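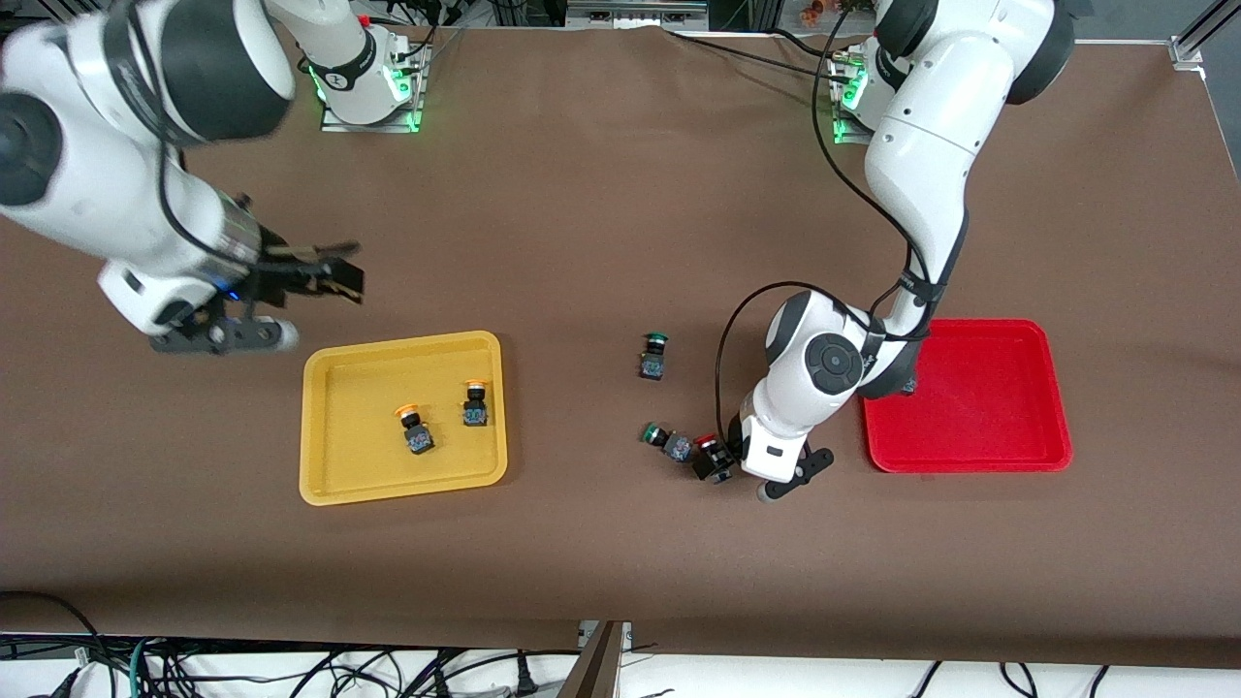

Kernby 16 Strap-On Crampon

Steel, strap binding, pair
Item 3863
Sold with storage bag, long center bars and fitting sheet

We stock one strap-on crampon in this shop and it took us two winters to agree on it. Most of what gets printed on a crampon box is written to make you feel you are about to climb something. Most of the people who buy from us are walking up a snow-covered trail to a hut and walking back down again. This page is for them, and it will try not to oversell the thing.

What it is

A flexible walking crampon in steel, with a plastic cradle at the toe and another at the heel, joined by a bar that adjusts in steps. One long strap runs through both and closes at a double ring on the outside of the boot. There is no lever and no wire, so it goes on nearly any winter hiking boot with a reasonably firm sole.

Kernby calls the fit "universal." We don't. It is a poor match for trail shoes, for soft summer boots and for anything you can fold in half with your hands. The sole bends, the bar doesn't bend with it, and before lunch you have a crampon hanging off the side of your foot. If that is the footwear you own, buy better boots first and come back.

What it is for

Hard snow on moderate slopes. Frozen trails. Glacier walking with a guide. The easy snow gullies above Lalbridge, in good condition, with an axe in your hand and some idea of how to use it.

It isn't for steep ice. The maker's leaflet shows a man on a frozen waterfall and we would like to know who approved that. The front points are short and set flat, and the frame flexes. You could probably get up a short bulge on them. You could also do it in golf shoes if you were scared enough.

Sizing

The box lists the adjustment as running from small women's boots up to very large men's. In our hands the standard bar runs out sooner than that, and big winter boots with a thick rand need the long bar. We put the long bars in with every pair instead of selling them separately. Swap them at home, at a table, with the light on. It takes a screwdriver and a little patience.

A crampon fits when you can lift the boot with the crampon pushed on and the strap undone, and it stays there. If it drops off, it is too long. Move the bar in one hole and try again. Front points should stick out past the toe by a thumb's width or a little less.

Bring your boots to the shop if you can. Blandine Pons does most of the fitting and won't sell you a pair that doesn't sit right, which has cost us a few sales and one shouting match.

Anti-balling plates

Fitted as standard. These are the flexible sheets underneath that are meant to stop wet snow from packing into a lump. The word on the box is "eliminates." What they do is reduce it. On a warm afternoon in sticky snow you will still get some build-up, and you will still have to knock it off with the shaft of your axe. Anyone who promises you otherwise has a different kind of snow from ours.

The plates wear out before the steel does. Replacements are a stock item and they clip in.

Points and sharpening

The points come sharp enough for snow and stay that way until you walk across a parking lot in them. Use a hand file, work along the edge, and stop early. Never use a bench grinder. Heat ruins the temper and the damage doesn't show. We won't sharpen a pair that has been ground, and we won't take one back either.

Weight

The maker's figure leaves out the bag, the plates and, as far as we can tell, the straps. We have stopped printing it. They are steel and they feel like steel. If weight is what matters most to you, the aluminum Hidel pair is lighter by a good margin, and it will be blunt by the end of one season on mixed ground. We carry it for ski tourers who need something in the pack for one bad slope. For everyone else we think it is a false saving.

How it compares with the others we carry

Hidel Light – aluminum, ski touring and spring snow only. Costs more, lasts less.

Chevalier Semi – steel, with a heel lever. Faster to put on with gloves and more secure, but it needs a boot with a proper heel ledge. If you have that boot, buy this one.

Kernby 16 – steel, straps all around. Slower and fussier. Fits the boots that most people have in the closet.

What goes wrong with them

In 7 winters of renting these out, the usual failure has been the strap. It frays where it passes through the ring, and people don't look there. The second is a bar that was never properly seated in its hole. Check both the night before. The steel itself has given us very little trouble – 2 cracked frames, both on pairs that were old and had been used on a lot of bare rock.

Gaëtan Pons looks over every rental pair when it comes back and retires them sooner than he has to. The retired ones aren't sold on, so please don't ask.

Rental

Available from October until the snow goes. Pick up before 5 p.m. the day before you need them. You get a fitting with the boots you will wear, and the rental price comes off if you end up buying a pair the same season. Rentals go out as crampons alone. Axes and helmets are booked separately.

Returns

Unused, with the bag, within the usual period. We can tell if they have been outside. Scratched points count as used, even if it was only the driveway.

One last thing about training

Crampons make it easier to get into places where a slip matters. If you have never worn them, spend a morning on a short slope with a flat run-out, walking up, down and across with your feet apart, until you have stopped catching your pants. A winter skills day with a guide is better still. We have no deal with any of the guides and make nothing from sending you to one. The list is by the register.

In stock now. Spare straps, bars and plates are sold singly at the counter.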